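I will defend the ugly cutting board until I'm out of breath, so settle in.

Last January my friend Ye-rin Seok came over, picked up my old bamboo board between two fingers like it was a dead mouse, and asked why I hadn't thrown it out. Fair question! It's stained, it's faded in one spot and dark in another, and you can't read the printing on it anymore. She has a shelf of gorgeous boards in her place in Brustgate, and I have never once seen crumbs on any of them. They lean against the tile and look expensive.

I think we've gotten weird about home bars and kitchens. Everybody wants the little setup now (me too, I'm not above it), and somehow the setup has turned into the hobby. People buy the cart, then the tray for the cart, then the linen thing that goes on the tray, and after all that they pour a glass of wine because making a drink would mess up the cart. I got an ad last week for a 19-piece bar set. What are the other pieces for? I make one kind of drink, the lemony kind, and I need a lemon, something to measure with, a glass, and a place to cut. A knife, sure. Ice if I remembered to fill the tray. 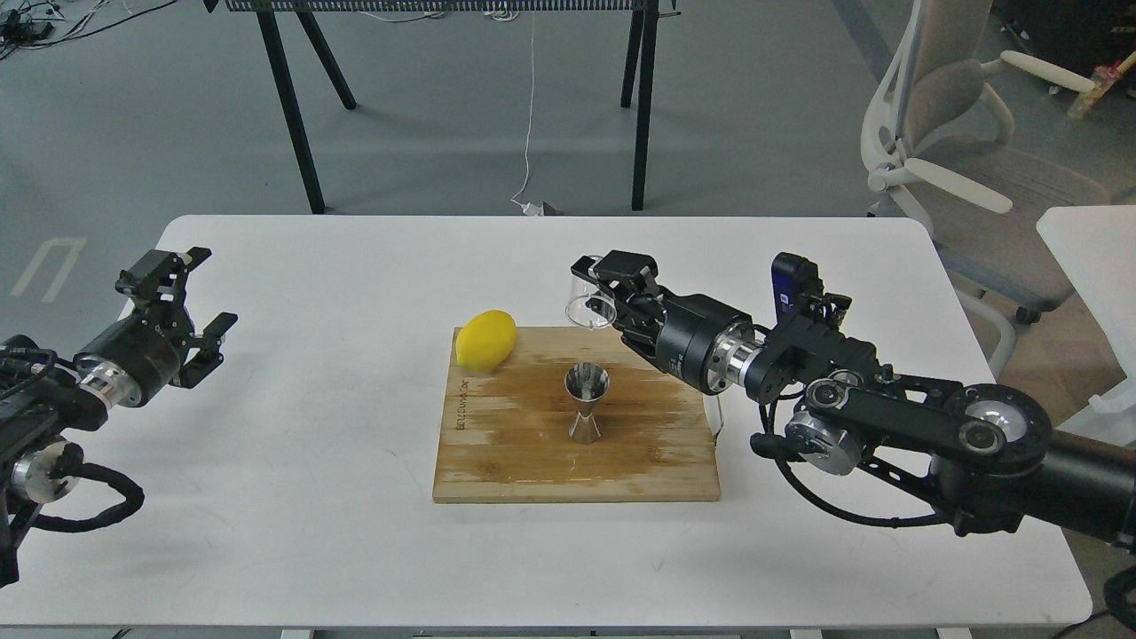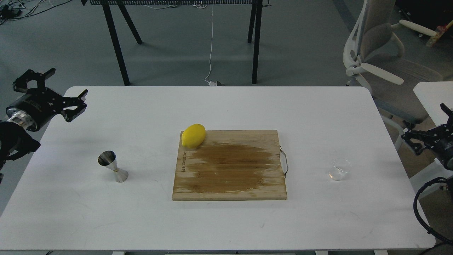
Lemon, jigger, glass, and a bamboo board that has clearly been around a while.

The jigger is the one thing I'll get snobby about. I free-poured for years and told everyone it was instinct, and my drinks were different every single time, mostly in the direction of too strong. Then Jong-dae Yeom, who tended bar with me one summer at Steiner, handed me a plain steel double one and told me to quit guessing. Two sizes, one on each end, flip it over and you're done. I like that it has no battery and no app. I've had it so long that I reach for it when I'm measuring vanilla — or soy sauce, after a rinse.

And the glass can be short and boring. Mine are! I know there's supposed to be a correct shape for everything, and I did own a set of the tall skinny ones from Tulia for a while, but they tipped over if you looked at them wrong and I couldn't get a sponge to the bottom. A small clear cup sits there and minds its business. You can see what's in it, too, which matters if you're the kind of person who forgets whether the lemon went in yet.

Back to the board, though. I do take care of it. It gets scrubbed, it gets stood up on its side to dry, and every so often I rub some oil in and it looks almost respectable for a day or two. If it ever splits, out it goes, and I'll be sad for an evening. But a stain is only a stain, and I'm not spending money to replace something that still holds a lemon still while I cut it.

Ye-rin is coming over again on the weekend. She's bringing one of her pretty boards as a present, she already warned me, and I plan to cut beets on it immediately.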